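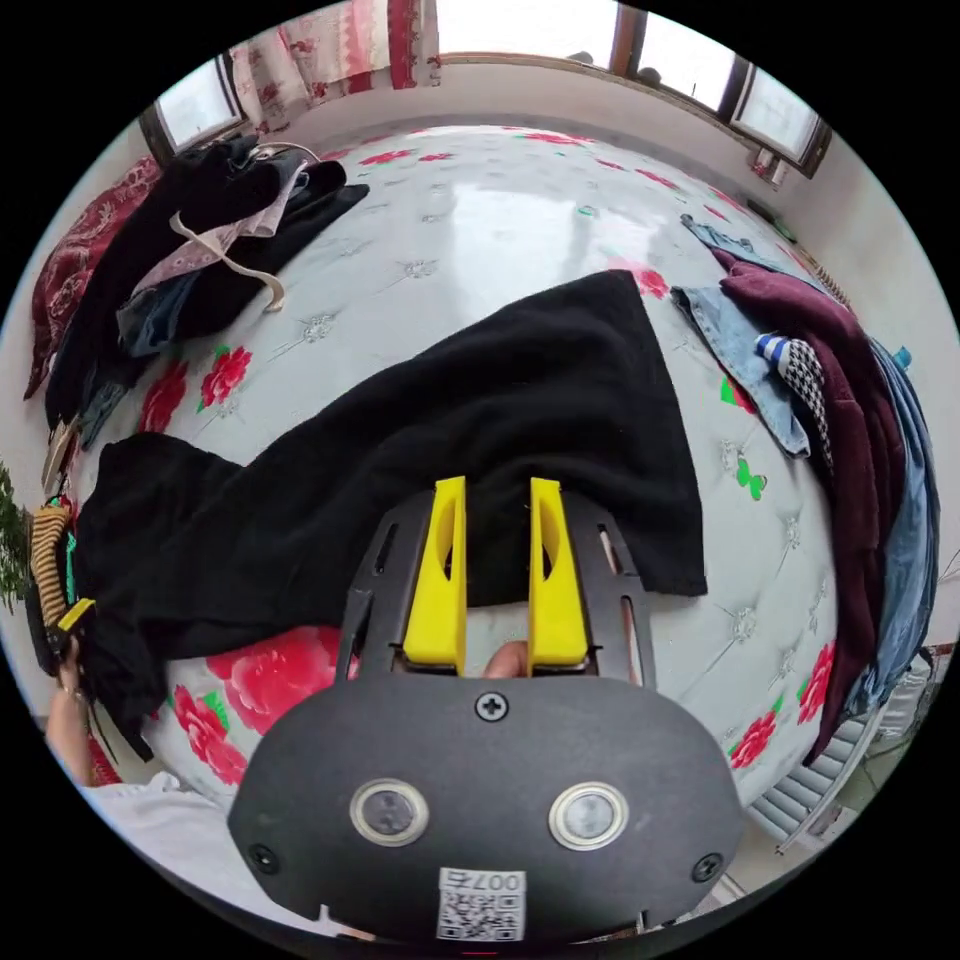

Fig. 1. Handheld gripper over a black cloth, clothing piles either side. Unit label 007右.

Courses > Automation for Small Operations > Handouts > Unit 6: Buying a Gripper Kit

Unit 6. Reading a product sheet with one eyebrow up

Last week we did arms. This week we do the thing people buy when they have priced an arm and gone for a long walk. The Greltimo handheld kit is a two-finger gripper you carry around yourself. You do the chore, it records the chore, and later a robot is supposed to learn from the recording. Greltimo sells the hardware. Korkance sells the storage and the training service. They share a booth and, as far as I can tell, a thesaurus.

What is on offer

The starter kit is $1830. That gets you a pair of grippers, a charging dock, and 90 days of Korkance uploads. After 90 days the uploads cost extra, and the price of extra is on a different page of the website. Find it before class. Write down how many clicks it took.

The sheet calls the kit "ready for any task in any home." Cross out both uses of "any" and see what's left to pay for.

Why we look at laundry

Every vendor demo I have sat through used a wooden block. Blocks are very cooperative. Cloth folds over itself, hides its own corners, and has a different shape each time you put it down. Look at the black cloth in Fig. 1. One corner is plain to see, toward the upper right, and the left portion is bunched up. Where would you close the fingers first? Now decide where the next corner is. If you had to guess, so will the model.

Color matters too. The fingers are bright yellow, so you can tell them from nearly everything on that bed. The folds in a matte black cloth are another story, and so is a garment in a pile of other dark garments. The background has roses all over it, plus glare from the windows. The sheet's own sample photos have a gray table and one white washcloth.

Numbers to argue with

Greltimo says a new user can record 606 usable clips in a week. "Usable" isn't defined anywhere on the sheet. When I ran my own count with a basket of towels, I threw out some 16 percent, mostly for closing on two layers when I wanted one. Your rate will be worse on day one and you'll blame the towels.

The rival kit, from Jatoi, costs less and ships with a single gripper. For picking up socks that's fine. For folding a sheet, try it at home with one hand in your pocket and report back.

Small things that cost money later

- Labels. A number and a QR code on the front is good practice. Check that the number also shows up in the recording's file name. On the Korkance side it does, after an update in May.
- Screws. Plain Phillips heads on the casing, so you can open it with what's in the drawer. Read the warranty page first, then put the screwdriver back.
- Fingers. Spare tips are sold in pairs only. You will wear out one.

For next session

Write one page recommending Greltimo, Jatoi, or neither to Kokent, our pretend laundry client with a real-sized budget problem. "Neither" is allowed but has to be as long as the others. Bring a dark T-shirt.

14 comments | 3 shares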